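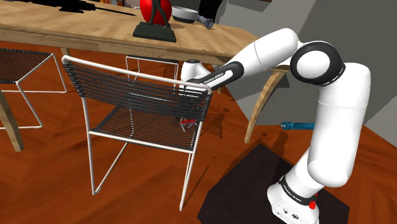
Notebook, Runside, simulation room
23 Aug 2019
Open day, demonstration of the chair task

Writing this in the evening while I still remember the details. The visitors have left, the big screen is off, and I have the log files copied to the shared disk under "openday". Colleagues who were on the workshop side did not see our part, so I write it a little longer than usual.

We had 29 visitors in total, mostly from the technical college in Sasville, and a few people from the furniture company who came in July also. They were divided in 3 groups. Each group had 60 minutes for the whole tour, so for us it became less than I had planned. The first group arrived late from the workshop and stayed late with us, and the second group had to wait in the corridor. Next time we should have a fixed signal between the two rooms. A phone call is enough.

What we showed: the room scene in Torkus, the one we call Âu, with the table and the corded chairs. The task is to take the open pocket knife from the seat of the chair. I had prepared also the drawer task, but it did not load with the new version of the scene file and I did not want to repair it in front of people. I removed it from the list before the first group.

Settings of the day, so that they are written somewhere:
Scene Âu, version from July, with the chair moved closer to the arm.
Torkus planner, standard profile, speed reduced to half.
Camera views: two room views and the one on the hand.
Time limit for each attempt: 90 seconds.
Contact sounds off. (I switched them on for the second group on request. I regret it, the loudspeaker in the room is very bad.)

First group. I began with the explanation of the room and I think I spoke too long. The students wanted to see movement. One of them asked why we do not put the knife on the table, where there is more space and nothing in the way. It is a good question and I answered it badly. I said that the chair is more difficult, and he said "yes, but why do you want difficult?" The better answer, which I found only at lunch: in a house the things are not where a robot would like them. They are on chairs, behind backrests, on surfaces with gaps. The table task we solved last winter and we learn nothing new from it.

The backrest is the real problem of this scene. The hand must either come over the top rail and go down, or come from the side and turn. The planner prefers over the rail in most of the starts. For people who watch it looks dangerous, and two visitors made a noise when the hand was near to the rail. I found this useful. With us nobody makes a noise any more, we look only at the numbers, and the numbers said that the distance was acceptable. I would like to increase the margin above the rail anyway and see how much time it costs.

The second thing is the knife itself. We have it with the tools unfolded, and I had to explain to each group that this is on purpose. A closed knife is nearly a box, and for a box we have a grasp which works. With the scissors, the saw and the blades standing out to all sides, the outline from above is confusing for the grasp proposal. It sees several thin parts and likes to choose one of them. What we want is the handle.
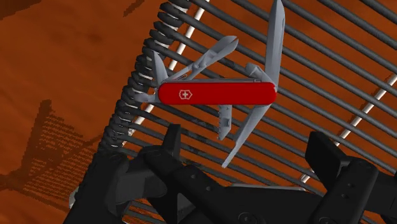
So I showed the proposals on the side screen, the ten best for each attempt, with the handle grasps in green and the others in grey. This was the most popular part in all groups, more than the moving arm. A lady from the furniture company came close to the screen and asked if the system knows that a blade is sharp. No, it does not. It has no idea of sharp. It knows only that a thin part gives a low score for stability, and the result is sometimes the same as if it knew. I said this clearly and I think that visitors respect it more when we say what the system cannot do. She asked then what happens if the thin part has by accident a good score. Then it takes the thin part. We had this in the second group, attempt two, the proposal was on the long slender blade. I stopped it by hand before the closing of the fingers, and I should have let it continue. It is a simulation, nothing can be damaged. I stopped it only from habit.

Note for the grasp people: please look at this attempt, it is the one marked "stop" in the log. The score for the blade was higher than for the handle with a very small difference. My suspicion is the gaps of the seat. Between the cords the depth image jumps to the floor, and the edges of the cords and the edges of the tools are mixed together. In the test with a flat plate under the knife I have never seen this proposal. We could make the same attempt again with the plate and compare, it is one afternoon of work. I can do it if somebody gives me the older seat model, the flat one, I do not find it on the disk.

Another comment, from a teacher: she asked if we have the same chair in reality. We do not. The furniture company has something similar and they offered to lend us one. I wrote the contact on the whiteboard, please do not clean it. If we get a real chair we have to measure how much the cords give way when one presses on them. In the scene they are stiff, and I believe this makes the descent easier than it would be for us in the workshop – the fingers can touch the seat and slide a little without sinking in.

Third group, the last one. By then I had learned to start with movement and to explain after. It went much better. They could choose the starting position of the arm from a list, and of course they chose the strangest ones. One start is new for me and I want to keep it, I saved it as "visitor 3". 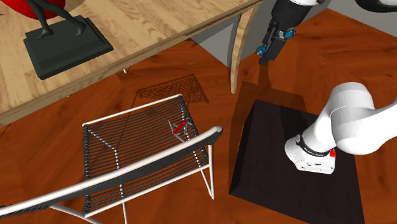
Starting positions are something we have neglected, I think. All our tests begin from the same five, and they are all polite to the planner. In the one which the third group chose, the hand points down over the bare floor, beside the curved leg of the table, and the knife lies on the seat well away to the left, with the top rail of the chair close to the room camera. From there the planner cannot simply go up and forward, it has to bring the hand sideways past the table leg first. I repeated this start after the visitors had gone, with the standard profile and with the slow one. With the standard profile the planner found a path each time, but the path is ugly and the wrist turns one time more than necessary. With the slow profile it needed nearly all of the 90 seconds. I have not analysed the reason yet.

Also about the shadows. A student in the last group remarked that the shadow of the chair on the floor has the same pattern as the seat, and he asked if the robot can confuse the two. For the depth image, no. For the colour image I am not sure. We use the colour only to find the red handle, and the floor is reddish brown, so in theory it is not the best combination. I have promised to try it with another light direction and to write to the college. It must not be forgotten, the college is where our summer students come from.

Practical points for the next open day:

The big screen must be higher. From the second row one sees only the heads of the first row.

Show the hand view large and the room view small. I did the opposite and everybody looked at the small one.

Do not explain joint limits to people who did not ask for it.

Print the page with the words (planner, grasp, proposal). The Sasville students knew them, the others did not, and it is uncomfortable to ask in a group.

Water for the person who speaks. I had none and at the end my voice was nearly gone.

Somebody asked for the price of such an arm. I did not know what we are allowed to say, so I said nothing. Can we agree on an answer?

What is open from my side: the attempt with the plate, the larger margin above the rail, the light direction, and the drawer task which does not load. The last one is probably only a wrong path in the scene file – the table was renamed in July and the drawer still asks for the old name. I start with this on Monday morning. The saved start "visitor 3" is in the same folder as the logs, you can use it, but please make a copy and do not write over it.

The chairs in the corridor are borrowed from the canteen and have to go back there before the weekend. I have taken four, the rest is still standing by the lift.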